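**Ticket 200 – Prulow oval basket, colour transfer complaint**
Opened Nov 18, 2020
Status: open, and I doubt it should be

Customer says the basket leaves yellow marks on a white tabletop. Zemby support blamed dye. I'm not convinced – these are plastic strands, and I've yet to see one bleed colour. 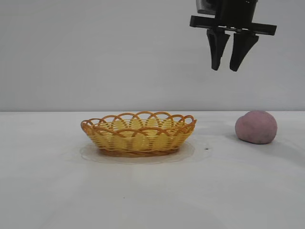 Can the basket be washed in the sink?

Lukewarm water and a drop of dish soap are fine, then air dry upside down.

Log:

- Rubbed the rim with a damp white cloth, 2 minutes. Cloth stayed clean.
- Repeated with Skunder spray cleaner. Same result.
- Left it on a damp paper towel for 9 hours. Nothing I'd call a stain. 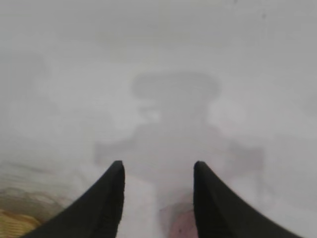 Vidmar's theory is that the finish softens in a warm kitchen. Maybe, but the July batch drew the same claim and came to nothing. I'd sooner suspect whatever gets kept near the basket. Something small and pinkish-red next to golden-yellow weave could be leaving its own colour behind, and the form never asks about that.

Asked customer for the cleaner's name. No refund until they reply.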